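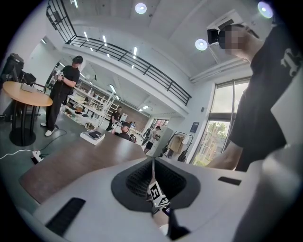 Automation at Work > Jobs and Training

Thread: They moved half our packing crew to hand-held grippers

vuren_nights
Posted March 15, 2020

I pack returns at Prostivholm and have for a while. Since winter a group of us has been off the line, doing the same motions with grippers in our hands so the arms going in at Niskanen can learn them. Pick it up, turn it over, set it down. The pay is the same. We come home with sore wrists in place of sore feet. I did 383 takes last week and almost 60 of those got thrown out because I went too fast.

What I want to know is what happens to the line jobs in May when the arms come in. Has anyone here been through it?

Irja Laaksonen
We had arms put in two years ago at a smaller site. 5 people went from packing to minding the cells. The rest were offered late shift or the door. Get the retraining offer in writing and get it before the recording work ends. Once they have the takes you have less to bargain with.

tapeandlabel
I disagree with that. Our place kept everyone. The arms do the flat boxes and people do everything odd shaped, and there is plenty of odd shaped. I would take it over lifting all night.

vuren_nights
Plenty of odd shaped here too, but odd shaped is what they have us recording now. The lead put up the page for our group so people would quit asking where we went. Pasting it in.
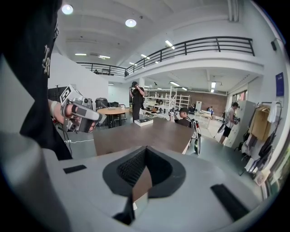 Prostivholm Returns Department, Demonstration Group

Work is done in shifts of two hours with a break between. Operators wear their own clothes and closed shoes. Keep cables clear of your feet. Report any marker that comes off a gripper before you start the next take. Target for the group this month is 1612 accepted takes. Rejected takes are not held against the operator.

tapeandlabel
Reads fair to me. Who decides what gets rejected?

vuren_nights
Software first, then the lead. The group was at 957 accepted on Friday. They say rejects don't count against you but the list has our names on it, so people look. There is less talking than on the line, too. You can't really chat in the middle of a take. 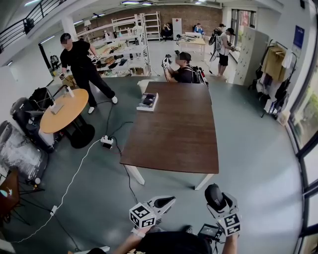

Ritva Oksanen wrote that the list would bother her more than the arms do. At Birkex they started with the same kind of sheet, she said, and by summer it was being used to pick who got trained on the cells. She'd ask for the names to come off now.

Irja Laaksonen
Agree with Ritva. Ask for that and the written offer at the same meeting.

tapeandlabel
Or ask how the cell jobs get picked before assuming the worst. Ours went by seniority.

vuren_nights
I'll bring up both. Meeting is Thursday.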